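Inicio | Cuerpo humano | Materiales | Inventos | Laboratorio

Cómo funciona un candado

Un candado es una cerradura portátil. No está fijada a la puerta: se cuelga de una argolla, se cierra y se puede llevar a otro sitio.

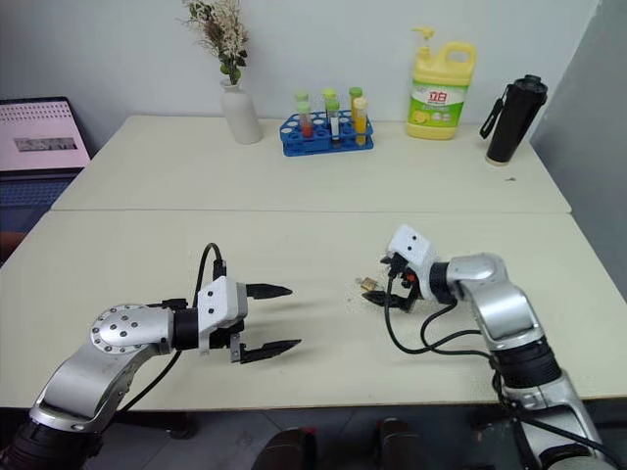 Los candados corrientes tienen tres partes principales. El cuerpo es el bloque que guarda el mecanismo. El arco, también llamado grillete, es la barra curvada en forma de U. El cilindro es la pieza donde entra la llave.

Dentro del cilindro hay varios pernos pequeños, cada uno partido en dos y empujado por un muelle. Sin llave, los pernos quedan atravesados entre el cilindro y el cuerpo, y el cilindro no gira. Los dientes de la llave correcta levantan cada perno hasta la altura exacta. Entonces todos los cortes quedan alineados y el cilindro puede girar. Al girar, retira el pestillo que sujeta el arco, y un muelle lo empuja hacia arriba.

¿De qué color es un candado?

Muchos candados pequeños son dorados, pero no llevan oro. Suelen ser de latón, una aleación de cobre y cinc. El latón se trabaja bien y no se oxida como el hierro. El arco suele ser de acero, un material más difícil de cortar. También hay candados de otros metales con un acabado dorado, así que el color no basta para saber de qué están hechos.

¿Cuántas llaves distintas puede haber?

Depende del número de pernos y de las alturas posibles. Con tres pernos y 10 alturas para cada uno, se multiplica 10 × 10 × 10 y salen 1000 combinaciones. En la práctica se descartan algunas, por ejemplo las que tienen todos los dientes iguales. El modelo Plasska, de tres pernos, usa 976.

Vocabulario

Aleación: mezcla de un metal con otros elementos.
Muelle: pieza elástica que recupera su forma.
Pestillo: pieza que bloquea el arco.

339 veces compartido | 10 comentarios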